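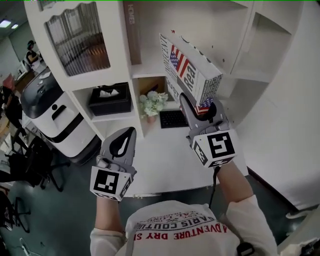
Week 6: Reading a House Against Its Plaque

Bring the Masulville packet to class. We will be working from pages 7 to 13, and I will assume you have read them.

The Mathew House plaque says the house was "built in a single season by its first owner in the purest Georgian taste." Treat each part of that as a separate claim, and ask who first made it and when. The earliest source in the packet for the single season is a souvenir booklet printed for a town anniversary, long after anyone who saw the work was dead. The booklet cites no source. The plaque cites the booklet. Two later guidebooks cite the plaque. You have one source there, repeated.

What the building can tell us

The front has five bays, evenly spaced, with a center door. Fine, that fits the label. But the brick on the east end is laid in a different bond from the front, and there is a straight vertical joint where the two meet. A joint like that usually means one wall was up before the other was started. It doesn't tell you how long the gap was. It could be a month or a generation, and I would mark down any paper that picks one without more evidence.

The front porch is no help at all. It was rebuilt at least twice, and the columns everybody photographs came from the Drerkar millwork catalog.

What the paper can tell us

The Kernine account book records $3,820 paid out for "the house at Masulville." Local histories treat this as the cost of construction. Look at the entry again. It doesn't say which house, it doesn't say new work, and the family held more than one lot. A sum that large might cover building, buying, or settling a debt with the house as security.

Also be careful with "purest Georgian." Builders in a town this size used pattern books, worked from memory, and copied the neighbors. The style name was attached later by people who liked tidy categories.

For next time

Write one page on the kitchen wing. The packet calls it "original." Say what you would need to find, in the walls or in the records, before you would use that word yourself. Papers that quote the plaque as evidence will be handed back.

Course handouts may be copied for class use only. Contact the department office | Back to top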